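Handover between arms: planner stalls at close range
Forum > Software > Motion planning

flarelbench wrote:
Two arms, one table. Grellow plans both, Zusavus does the perception. Once the grippers get close together, the planner times out. It's set to 200 ms.

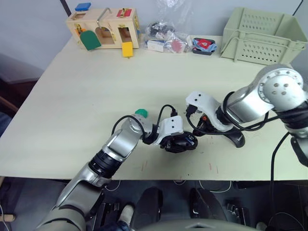
Both grippers near the middle of the table.

tinshed2 wrote:
Collision padding. The Grellow default is 13 mm per link, far too fat for a handover. Drop it to 2 on the finger links only.

koala_kernel wrote:
Disagree. I'd look at the timeout first, 200 is tight for two arms.

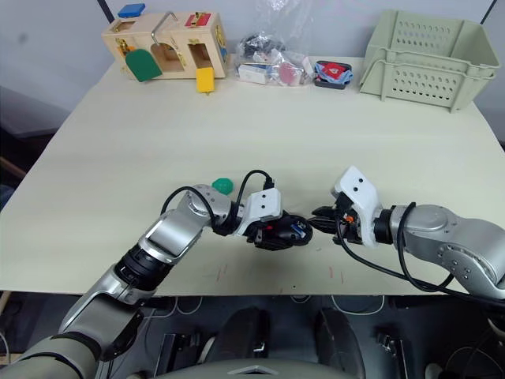
flarelbench wrote:
Padding at 2 mm plans every time, timeout unchanged. Next is the object mesh. The left gripper has a small black object and the right fingers nearly meet it, so Zusavus merges the lot into one blob - any way to mask by colour?

koala_kernel wrote:
Fair enough on the padding. Colour won't help with black on black. Mask from the joint states instead.

tinshed2 wrote:
Agreed, and use the wrist view for the last 100 mm.
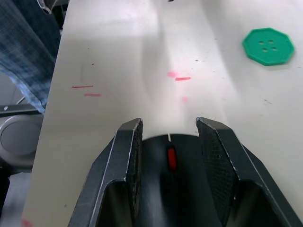 The Sönmez filter does that masking already. I'll post my config Sunday.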